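Products | Services | About | Resources | Contact

Start > Company > About Warnico

About Warnico

Warnico calibrates and repairs industrial scales. We work on bench scales, floor scales, hopper and tank weighing systems, and the load cells and indicators that go with them. The company operates from a single building in Hiltham, where the calibration room, the repair benches and the weight store share one floor.

Our customers are mostly food packers, feed mills, foundries and small chemical blenders. Most of them own fewer than 13 scales. A plant of that size seldom has its own metrology staff, and our procedures are written with that in mind. Reports state the readings, the applied loads, the permitted error and the result at each test point, in that order, on one page where the number of points allows it.

What we do

Calibration is carried out either on site or in Hiltham. Bench scales up to 90 pounds are usually shipped to us. Anything larger is tested where it stands, as moving a floor scale changes its level and its corner readings. Before any adjustment we record the as-found values. A scale that is within tolerance is left alone unless the customer has asked for it to be trimmed.

Each test includes zero return, an increasing and decreasing load series, a repeatability check and an off-center load check. For the off-center check, the test load is placed on each corner in turn and then on the middle of the platform. A corner error that cannot be brought in by trimming normally points to a damaged load cell, a bent foot or debris under the platform.

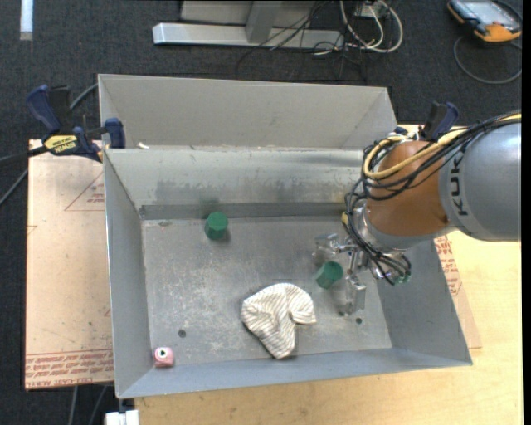 Repairs cover mechanical and electrical faults. The most frequent mechanical faults are overload stops set too close, seized leveling feet and worn check rods. On the electrical side we see water in junction boxes, broken shield connections and cable damage near the gland. We replace load cells with parts of the same capacity and output. If the original type is no longer made, we state the substitute on the report and recalibrate the full range.

The Hiltham calibration room

The room is held at a steady temperature day and night. Scales arriving from a truck or an unheated dock stand powered in the room for 6 hours before testing, and longer in January and February. Our working weights are kept in closed cabinets and are handled with gloves or lifting forks. They are compared against our reference set on a fixed schedule, and the reference set goes out to an accredited laboratory. Copies of the current certificates are available on request.

Company history

Warnico began as the service department of Meesuk, a maker of platform scales. When Meesuk stopped production, the service work was moved into a separate company along with the test weights, the drawings and three of the technicians. We still hold the Meesuk drawings and can supply pivots, platform plates and feet for most of its mechanical models. Indicator boards are repaired where components can be found.

The Amow line of hopper weighing kits was added later. An Amow kit consists of 3 compression load cells with mounts, a summing box and an indicator. The kit is intended for small hoppers with three legs. Hoppers with four legs need a different mount arrangement and are quoted separately. Piping and flexible connections have a large effect on hopper accuracy, and we ask for a sketch of all attached lines before quoting.

Service terms

On-site visits are scheduled by area. Standard turnaround for bench scales received in Hiltham is 6 working days, not counting the time needed for parts. Repair work starts after the estimate is approved in writing. Unrepaired scales are returned as received, with the as-found readings.

Please remove product residue before shipping. Scales used with hazardous materials must come with a signed cleaning statement attached to the outside of the carton. The receiving dock closes at 3 p.m.

We use cookies to remember your settings and measure site traffic. Accept | Manage preferences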